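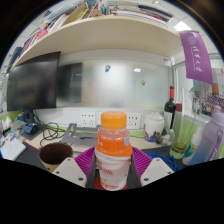
Orange cap, magenta dish rack.

I stopped putting sugar in my tea in August and went over to date syrup, mostly because Shazia Qureshi had given me a bottle of it and I wanted it used up. One teaspoon is enough for a mug. In black tea it tastes a bit like toffee. In green tea I didn't care for it at all.

For porridge I use two teaspoons to 100 g of oats and stir it in at the end. It also goes well on plain yoghurt with a pinch of salt.

Baking was harder. My first flapjacks stayed soft in the middle, so I cut the syrup by a third and gave them 5 minutes more in the oven. Rizwan Gondal says to add a spoonful of ground almonds as well. I haven't tried that yet.

The bottle lasted three weeks. I've bought another.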